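Print | Email

Event Planning Short Course
Session 4 handout: Planning the reception

Bring this handout on Saturday, along with your draft floor plan. We start at 9 a.m. and the first hour is given over to the run sheet, so please have read sections 1 to 3 before then.

1. The practice booking

All the exercises this term use the same booking. The couple want an afternoon ceremony in the garden at Brikenik, followed by a sit-down dinner at Rathjen hall in Burnulton. The hall is licensed for 300 people seated. The guest list stands at 235, including children but not including suppliers.

Suppliers have to be fed. Add the band, the photographer and the videographer to your catering count, and write them as a separate line so the caterer can quote a lower price for them. Check each contract for meal clauses. Many bands will ask for a hot meal and a place to sit away from the guests.

2. Floor plan

Draw the fixed things first: doors, fire exits, power points, the stage and the bar. Then place the dance floor. Tables go in last. Round tables of ten are the usual choice in this hall, but long tables fit more people along the window side.

Leave enough room behind each chair for someone to walk past with a tray when the chair is pulled out. Students often draw the tables to scale and forget the chairs altogether. Mark any guest who uses a wheelchair or has a pram, and keep a clear path from that seat to the door and the toilets.

The couple's table should be visible from most of the room. If the speeches are given from somewhere else, note where the microphone will stand and who is responsible for moving it.

3. Kitchen and service areas

Visit the kitchen before you confirm the caterer. Go at the same time of day as the event if the venue will let you. Write down:

- the number of ovens and whether all of them work
- fridge space on the day, and whether it is shared with another booking
- the size of the sink and how much bench there is beside it
- where rubbish and empty bottles go
- the distance from the kitchen door to the furthest table
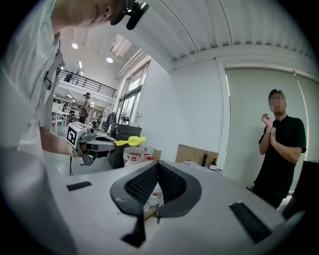
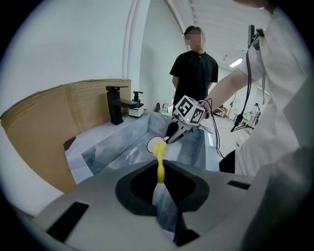

4. The run sheet

A run sheet is a list of times, with one job and one responsible person on each line. Everyone working on the day gets the same version. Put a version number in the top corner and throw out the old ones.

Work backwards from the time the hall must be empty. At Rathjen the music stops at 11 p.m. and the doors are locked at midnight, so pack-down has one hour. If the hire company can't collect until the next morning, get written permission to leave the chairs stacked inside.

Times to settle first:

- end of ceremony
- family photographs
- guests seated for dinner
- mains served
- speeches
- first dance
- last drinks

Speeches nearly always run over. Allow ten minutes each even if the speaker has promised five, and ask the kitchen whether the mains can be held. If they can't, put the speeches after the plates are cleared.

5. Money

The draft budget allows $2338 for hire items: linen, glassware, extra chairs and the garden arch. Delivery is included – check that pickup is too. Use the Drunex spreadsheet from session 2 and fill in the deposit and balance columns for every supplier. The balance date matters more than the deposit date for most couples, because several balances tend to fall in the same fortnight.

Keep a line for breakages. Don't fold it into another heading to make the total look tidier.

6. To hand in

One floor plan, one run sheet and the completed budget page. The floor plan can be drawn by hand if the measurements are readable. Label every page with the booking name and your own, and staple them in that order.

Print | Email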